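About us

Home / Company / About us

Vimunow is a small company in Olcombe. We repair, test and inspect robotic grippers and two-arm workstations for customers who use them every day with light goods: kitchenware, packaging, toys, small parts for assembly. We were founded by Jad Rawashdeh and Fares Qaisi, who worked before as service engineers at Hattar and who still answer the telephone themselves on most mornings.

Many companies tell on this page how they began with a good idea. We began with a fault.

In May of our first year we had a two-arm station on test for a customer in Vostham. The task was simple. One arm lifts a plastic bowl by the rim, the second arm comes from the other side and takes a share of the grip, and together they put the bowl into a stack. The station had completed 2337 cycles without any alarm, and we had already started to write the report. On the next cycle the first gripper opened while the second one was still approaching. The bowl fell, which is a small thing. But the second arm continued its movement, closed on the empty place and pushed on towards the table edge, where Fares was standing with his hand on the tray. He had a bruise on two fingers and was back at work the same afternoon.

We stopped the station and did not start it again for 17 days. The customer was not happy with us in that time, and we understand it.

The cause was a cable. It made a loop between the two arms, and at one position of the wrist the loop was pulled tight and the signal from the first gripper was lost for 49 milliseconds. The controller was set to treat a lost signal as "gripper open, continue". Somebody had chosen this setting long ago to avoid nuisance stops, and it was copied from one station to the next. We had checked the force, the speed and the emergency stop. We had not checked what the machine does when it does not know something.
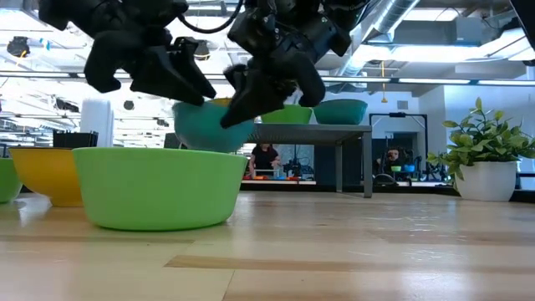
After this we wrote our own test procedure, and it is still the base of our service today. Every station that comes to us is run with the signal cables moved through the full range of the wrist. Each signal is also interrupted on purpose, one after another, with a bowl or other light object in the grip and no person inside the marked area. If a signal is lost, both arms must stop and hold. A station which continues its movement does not pass, even if the customer is in a hurry.

We also changed how we behave around the machines. No hand goes on the table while the drives have power. The person who writes the program is not the person who signs the test. A dropped piece is written in the fault book with the cycle number, also when the reason seems obvious.

Jad is responsible for the mechanical side and for the fault book. Fares is responsible for controllers and for training. His course for operators takes 2 days, and the first morning is only about the fault in May, with the original recordings of the signals. Customers sometimes ask him to make this part shorter. He does not.

We do not sell new robots and we take no commission from those who do. If your station has dropped something, or has moved when you did not expect it, please leave it switched off and write to us with the type of gripper, the last program change and, if you have it, the cycle number. Please do not clear the alarm list before we have seen it.

Visits to the workshop in Olcombe are possible by appointment. Please bring closed shoes.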